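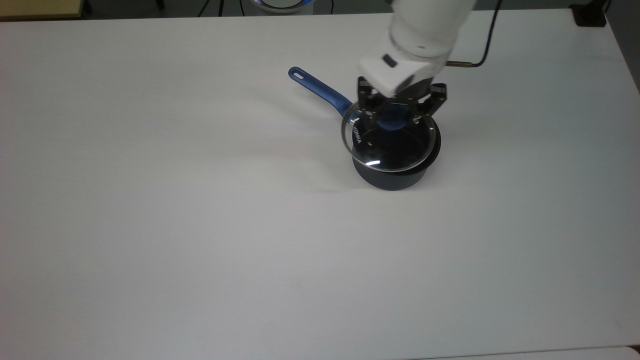 Poste 2 : casserole à manche bleu et couvercle en verre, plan de travail blanc.

FICHE DE CONTRÔLE – USTENSILES DE CUISSON ET PLANS DE TRAVAIL
Site : cuisine d'essai Rojanasak
Référence de la fiche : 3334
Contrôle effectué par : Panya Suksawat
Jour de passage : jeudi, avant la mise en service de l'après-midi
Fréquence : mensuelle, et après toute chute ou tout choc signalé

Légende : C = conforme ; NC = non conforme ; AS = à surveiller ; SO = sans objet

1. CORPS DE LA CASSEROLE

1.1 Absence de déformation du bord supérieur : C
Contrôle au doigt ganté sur toute la circonférence. Pas de bavure.

1.2 État du revêtement extérieur bleu marine : C
Finition brillante. Les traces de calcaire relevées en juillet ont été éliminées au vinaigre dilué. Ne pas employer de tampon abrasif sur cette finition.

1.3 État de la surface intérieure : C
Ni rayure profonde ni écaillage. Contrôle à la lampe, couvercle retiré.

1.4 Planéité du fond : C
Posée à vide sur le plan, la casserole ne bascule pas. Essai répété après rotation d'un quart de tour.

1.5 Identification de l'article : AS
L'étiquette Stinik collée lors de l'inventaire se détache au lavage. Prévoir un marquage résistant, hors zone de chauffe. Le numéro d'article est reporté au registre en attendant.

2. MANCHE

2.1 Fixation au corps : C
Aucun jeu perceptible, casserole vide puis remplie d'eau aux deux tiers. Resserrage interdit sur ce modèle : en cas de jeu, l'article est retiré du service.

2.2 Intégrité de la matière (fissure, brûlure, ramollissement) : C
Examiner en priorité la jonction avec le corps. Le bleu du manche est plus clair que celui de la cuve ; un brunissement s'y remarque tôt et doit être consigné.

2.3 Trou de suspension : C
Bords nets. La casserole peut être accrochée, à condition que le crochet ne dépasse pas le niveau des yeux de l'utilisateur le plus petit.

2.4 Orientation en cours d'utilisation : C
Manche tourné vers l'intérieur du plan ou de la plaque, jamais au-dessus du passage. Point rappelé oralement à l'équipe.

3. COUVERCLE EN VERRE

3.1 Absence d'éclat, de rayure profonde ou de fêlure : C
Examen en lumière rasante, les deux faces. Les reflets gênent la lecture sur la partie bombée : incliner le couvercle et recommencer. Toute fêlure, même courte, entraîne la mise au rebut immédiate.

3.2 Cerclage métallique : C
Continu, sans décollement. Passer un chiffon sec sur le pourtour ; s'il accroche, classer en NC.

3.3 Bouton central : C
Serrage vérifié à la main. Pas de rotation libre. La vis intérieure ne présente pas de corrosion.

3.4 Choc thermique : SO
Non testé. Rappel de la consigne interne : ne pas passer sous l'eau froide un couvercle sorti du feu, ne pas le poser sur une surface mouillée. 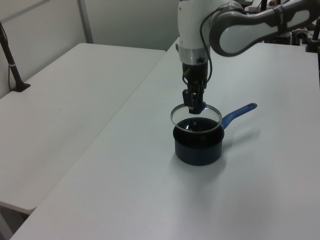
3.5 Manipulation du couvercle : C
Prise par le bouton, au centre, et levée verticale jusqu'à dégagement complet du bord. À chaud, le premier mouvement consiste à entrouvrir du côté opposé à l'opérateur. La dépose se fait à plat, bouton vers le haut, sur une zone dégagée.

3.6 Ajustement sur la casserole : C
Le couvercle repose sur tout le pourtour. Léger jeu latéral admis. S'il se coince, ne pas forcer avec un ustensile.

4. PLANS DE TRAVAIL

4.1 Propreté du plan principal : AS
Quelques marques ternes subsistent sur le plateau blanc. Sans incidence sur la sécurité. Nettoyage à reprendre avec le produit Postura, puis rinçage à l'eau claire et séchage.

4.2 Stabilité : C
Appui franc aux angles, sans balancement. La charge d'essai de 70 kg n'a pas été appliquée cette fois, le certificat de montage étant encore valable.

4.3 Différence de niveau avec la table voisine : AS
La table de gauche est légèrement plus basse. Risque de basculement pour tout récipient posé à cheval sur la jonction. Interdire le glissement d'une casserole pleine d'un plateau à l'autre : soulever, puis reposer. Calage demandé à Hovard ; à défaut, bande de repérage le long du joint.

4.4 Fixation du montant noir sur la table basse : C
Embase serrée, pas de rotation à la main. Vérifier que le câble qui descend le long du montant ne forme pas de boucle au bord du plateau.

4.5 Dégagement autour du récipient : C
Rien à proximité immédiate de la casserole. À maintenir pendant la cuisson, torchons compris.

5. ABORDS

5.1 Passage devant le plan : C
Largeur minimale exigée : 700 mm. Respectée sur toute la longueur.

5.2 Sol sec et sans obstacle : C
Contrôle répété en fin de passage.

5.3 Protections thermiques (gants, maniques) : NC
Une manique présente une couture ouverte côté pouce. Retirée. Remplacement à prévoir avant le prochain essai à chaud.

SUITES À DONNER

Remplacer la manique (5.3). Priorité haute, exécution avant reprise.
Caler la table basse ou poser la bande de repérage (4.3). Priorité moyenne.
Refaire le marquage de la casserole (1.5) et le nettoyage du plateau (4.1) au prochain entretien courant.

Avis : maintien en service de la casserole et du couvercle. Utilisation à chaud suspendue jusqu'à la levée du point 5.3.

Visa du contrôleur : P. Suksawat
Visa du responsable de cuisine : en attente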